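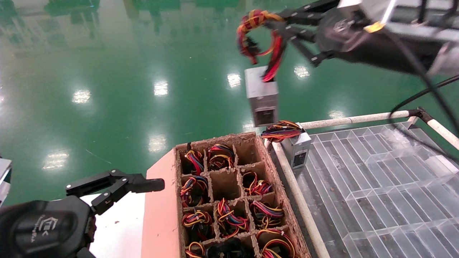

About Erkimora

Erkimora packs and kits small power supplies for companies that build test equipment. We are a contract shop, which means our customers' names go on the box and ours goes on the invoice. We started in a rented unit on Miltuvska with two benches and a heat sealer, and we are still on Miltuvska, one door down, with more benches and a better floor.

If you have read other "about us" pages in this trade, you will have seen the paragraph on how robots free people up for more rewarding work. We had one too. Dace Raudsepp, our floor lead, asked us to take it down in April. Her point was that no one had checked whether it was true. We think she was right, so this page says what we know and leaves the rest open.

What the robots do

They move power supplies and their wire harnesses in and out of trays. A person used to do that all shift, and it was dull and hard on the wrists. It was also a job you could do while talking to the person next to you, and several people here liked it for that.

Wire is a bad material for a machine. A harness is never the same shape twice, the strands hook onto each other, and a loop that sits nicely in one tray compartment will lie across the wall of the next. Our supplier, Zirnska, told us the arms would match a trained packer. On short runs of one part number they come close. On mixed trays they don't, and we no longer quote mixed work as if they did.

Rimantas Navickas keeps the log of stoppages. His last full count was 2418 trays, and he will go through it with any customer who asks, including the bad pages. We would sooner lose an order over the log than over a late shipment.

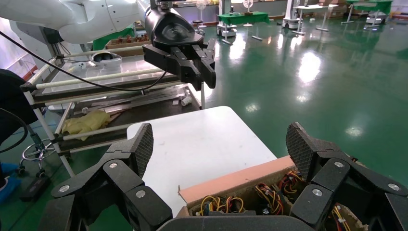
What changed for people

The floor has 8 packers. None were let go when the arms came in. We are glad of that, but we don't offer it as proof of much: orders were up that year, and we can't say what we would have done in a flat one.

The work did change. Sharada Naidu went from packing to setting up and clearing the cells, with a raise that she negotiated and we should have offered. She says the new job is more interesting and more tiring, and that she goes home thinking about it, which she never did before. Two others tried the same move and asked to go back to the bench. They went back at the same pay.

Training took 40 hours per person. Zirnska's brochure had suggested a good deal less. The extra time went mostly into learning when to leave a machine alone and when to stop it, and that part isn't in the manual.

Anyone on the floor can stop a cell without asking, and no one's pay is tied to how long a cell runs. We have been told this costs us output. Maybe it does.

Who we are

Elīna Rebane runs the company and answers for what is written here. Sreekumar Ramasamy handles engineering and quotes. Dace leads the floor and has the final say on whether a new machine stays after its trial. She has sent one back so far, a labeling unit called Ķēniņš that we had already paid to have wired in.

Visiting

Customers and job applicants are welcome to see the floor while it's running. Please ask the packers what they think of the arms. You will get different answers depending on the bench, and we don't sit in on the conversation.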